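Graltard folding sewing table: eight months in

I bought the Graltard in August, after my old dining table finally gave up on me (two wobbly legs and a burn mark the shape of Ohio), and I've been promising a write-up ever since. So, get a coffee. I sew mostly bags and kids' clothes, with a quilt now and then when somebody in the family has a baby, and I wanted one table that could do the cutting and the stitching both.

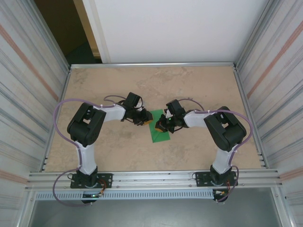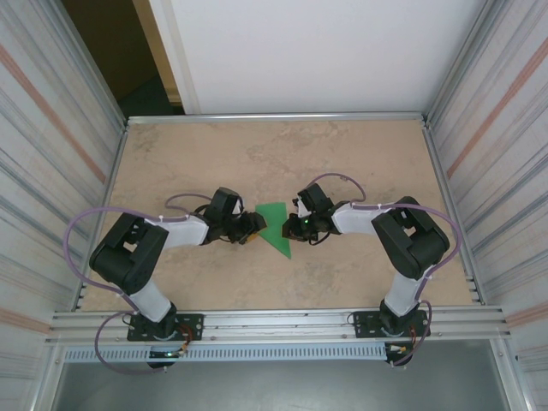
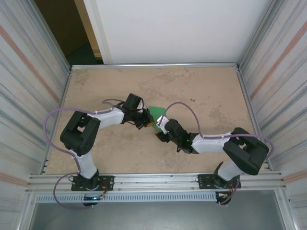
I'll start with the top, which is what I spent the longest choosing. Graltard sells it in white, gray and a woodgrain, and I went with plain white, and oh, I have regrets! Every thread and pencil mark shows. A mottled beige like the surface in these photos would have suited me so much better, the kind of stone-like pattern that hides a bit of lint, and you'd still spot a scrap of green on it right away. My friend Réka Illés got the gray and says it's fine for everything except navy and black fabric, which she can't see at all after dinner.

Size next. Opened up, mine is 68 inches long, and that's enough for a full width of quilting cotton with room left over for the ruler and my tea. Folded, it tucks behind the bedroom door. The drop leaf is held up by a swing-out leg, and I do wish there were two of them. If you lean on the far corner while you're cutting (I lean on everything) you can feel it dip. Not enough to spoil a cut, but I notice it every single time.

The machine well is lovely. Mine's an old Bruma, heavy as a cinder block, and the lift shelf has taken it up and down without a squeak. You turn a knob on the right side and the shelf locks at three heights. The middle one is useless to me, but the flush one is so good for quilts, because the weight of the thing isn't hanging off your needle anymore. The insert that fills the gap around the machine is extra, 40 dollars, and I think that's cheeky on a table that already cost me 300. I cut my own from foam board the first month. It lasted until I put an iron on it. Then I paid for the real one.

Putting it together took me a whole evening. The leaflet has drawings and no words, and step nine shows the hinge the wrong way round, so I had the leaf on upside down and didn't see it until I tried to fold it. There are 24 screws for the hinges alone. Use your own screwdriver, the little key they give you chews the heads. I called customer service about a missing cap and got a very patient man, Dinesh Sundaram, who mailed me a bag of spares for free and told me about the step nine thing before I could complain about it. Points for that.

Casters! They lock, they roll nicely on hard floors, and they're hopeless on my rug. I've ended up leaving the table parked by the window.

I also tried the Brosura at my sewing group before buying, the one Estíbaliz Lozano brings along. It's lighter and folds faster and the top is a touch higher, so if you're tall and you mostly cut, go try that one first. I'm five foot three and I found myself on tiptoe with the rotary cutter. It has no machine well either, and for me that settled it.

Two small gripes to finish. The side drawer sticks in damp weather, and a bit of candle wax on the runners has helped. And the measuring strip printed along the front edge is already fading at the end where my wrist sits, so I've stuck a paper tape over it and I measure off that instead. I'd give the table four stars, and I'd buy it again in gray.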